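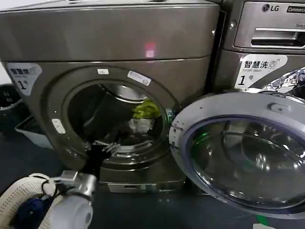
Laundry cell at the Lokard open afternoon

I got to Lokard a bit before two in March, soaked through, and went straight past the coffee to the laundry cell (priorities!). It's a plain setup: one arm, a front-loader with its door swung right back, and a mesh basket for the clothes. The machines have a white label with a big 1 on, and the one next door is an LG that says Smart wash on its label, so I felt quite at home.

What I really wanted to hear about was the upkeep, and the woman running the cell was lovely about it. Every morning they park the arm and wipe the gripper fingers with a damp cloth - lint gets everywhere, she said, and a fluffy finger drops socks. Then they check the cables at the wrist for rubbing. Those are swapped after 17 weeks whether they look tired or not, and the swap takes 15 minutes if you've laid the clips out first.

The fiddly bit is the washer itself. If anyone nudges it, even a little, the arm has to be taught the door opening again. They do that with 6 points round the rim, and she let me jog it to one of them! I was painfully slow and terribly proud.

Spares come from Bikside, and they keep two gripper sets on the shelf after a long wait last winter. Tapia had a folding table across the hall but the queue was silly, so I skipped it and had a second go at the jog buttons.

The shuttle back to Sastel goes at 10 past the hour from the side gate, and I only just caught mine.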